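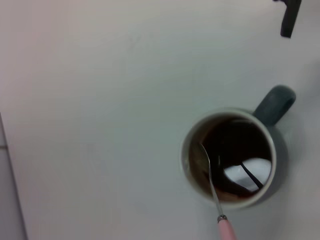

The Kusside Open Day is a public demonstration of robotic manipulation held at the Sidance laboratory in Lund. It is organised by the laboratory's household automation programme and is intended for students, equipment suppliers and members of the general public. The first was held on August 2, 2022, and drew 141 visitors.

The programme centres on tabletop tasks carried out with everyday objects, among them the handling of mugs, utensils and small wooden blocks. The stirring of a hot drink was added in June, following a rehearsal before laboratory staff. Visitors are admitted in groups of up to 34, and each session is introduced by an operator, who remains at the controls throughout. 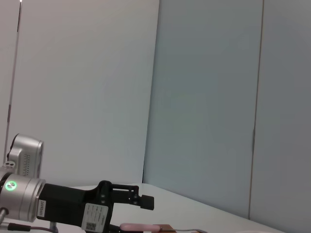
Wrist and gripper of a robot arm at the demonstration table.

The stirring task is performed by the Hoker system, a two-armed installation developed at the laboratory. Its operators regard the task as a useful test of grip, as a spoon may rotate between the fingers when it meets the side of a mug. Sessions are followed by a discussion period, during which visitors may examine the grippers with the power off.
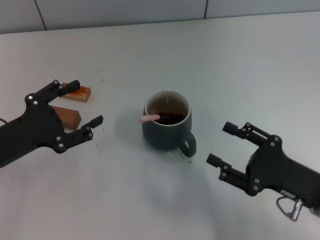
Are visitors permitted to operate the arms?
Only trained staff operate the arms. Visitors aged 16 and over may apply for a separate introductory workshop, held at Sidance later in the year.

Admission is free of charge, and registration is handled by the laboratory's front office.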